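Kernine Household Furniture Vocabulary
Data card, second release
Maintained by the Mastmont Language Archive

Summary

Kernine is a list of words and short phrases used in spoken and written English for household furniture and its parts. It was compiled for the study of regional variation and for the use of dictionary editors. The release holds 2000 entries, of which 186 are marked as regional.

Contents

Each entry consists of a headword, a plain definition, one or more dated quotations and a note of where the word was recorded. Entries are stored as tab-separated text in UTF-8. Spelling follows British practice. Variant spellings appear in a separate column and are not given entries of their own.

Sources

Quotations were drawn from two collections held by the Archive. The Cosia papers consist of trade catalogues, sale notices and workshop account books. The Tang interviews are transcripts of talks with joiners, upholsterers and house clearers, made with the written consent of those who took part. Names and addresses have been removed from the transcripts.

Changes in this release

The second release adds 197 entries, most of them for tables and seating. Definitions of "settle", "form" and "bench" have been rewritten after readers reported an overlap between them. The sound recordings are no longer distributed with the text and may be requested from the Archive.

Known limits

Coverage is uneven. Northern and Scottish sources are well represented; Wales and the south-west are not. Words for fitted kitchens were left out of the first release and have been added only in part. Dates show the earliest quotation found in the sources — they should not be read as the date at which a word entered the language.

Terms of use

The list may be copied and adapted for teaching and research, provided that the Archive is named. Commercial publishers should write to Isla Whitelaw, Keeper of Word Lists, before making use of it.

Specimen headword: table, n. A flat top carried on legs.

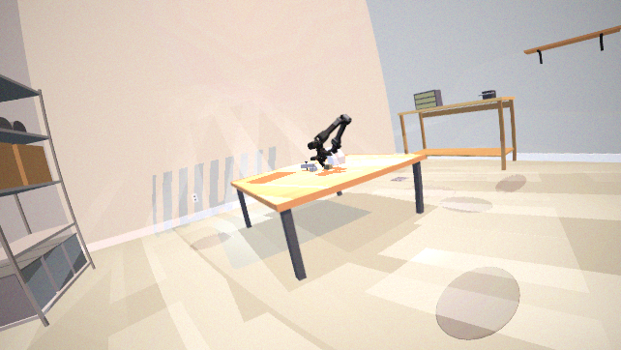

Corrections

Corrections should quote the headword and give a source that can be checked. Those received by Nov 30, 2025 will be considered for the next release.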